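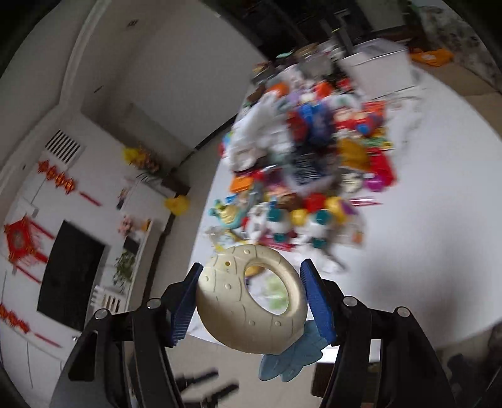 Nodier – a word list of playground rhymes and counting-out games

Hello! I'm Mhairi, and this is the README for Nodier, my collection of the rhymes people used as children to decide who was "it". It started as a note on my phone and got badly out of hand.

What's in here

There are 1000 rhymes in the main file, rhymes.csv, one per line. The columns are id, text, language, place learned, decade learned and notes. The notes column is the fun one (do read it!), full of arguments about whether you were allowed to start on yourself. A second file, variants.csv, links rhymes that are clearly cousins. I decided what counts as a cousin by reading them aloud in the kitchen, so feel free to disagree.

Spellings are left as people sent them. If a nonsense word turns up five different ways, you get all five.
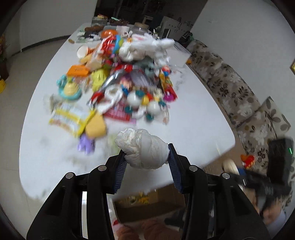 The Persian rhymes came from Parviz Mazandarani and Mahtab Tabrizi, who also did the English glosses. There are 68 of them and I love every one. Simone Tavares sent the Portuguese set and then sent it again with corrections from her aunt, so please use version 2 and bin the first if you still have it.

Things to watch for

Decades are from memory, and memory is wobbly. Anything marked "gran" in the notes was learned second-hand. I took out 32 rhymes that were plain nasty about other people – they're in a separate file, held_back.csv, which I'll send if you email and tell me what you're working on.

Place names are whatever the sender typed. Fusness and Biston are in there under several spellings and I haven't tidied them yet. It's on the list for February.

Using it

Do what you like with it, just say where you got it. If you make something, I'd love to see it! Fatemeh Hosseinzadeh has already turned a batch into a skipping game for her class.

New rhymes are welcome at any time, even half-remembered ones. Put a question mark where the missing bit goes.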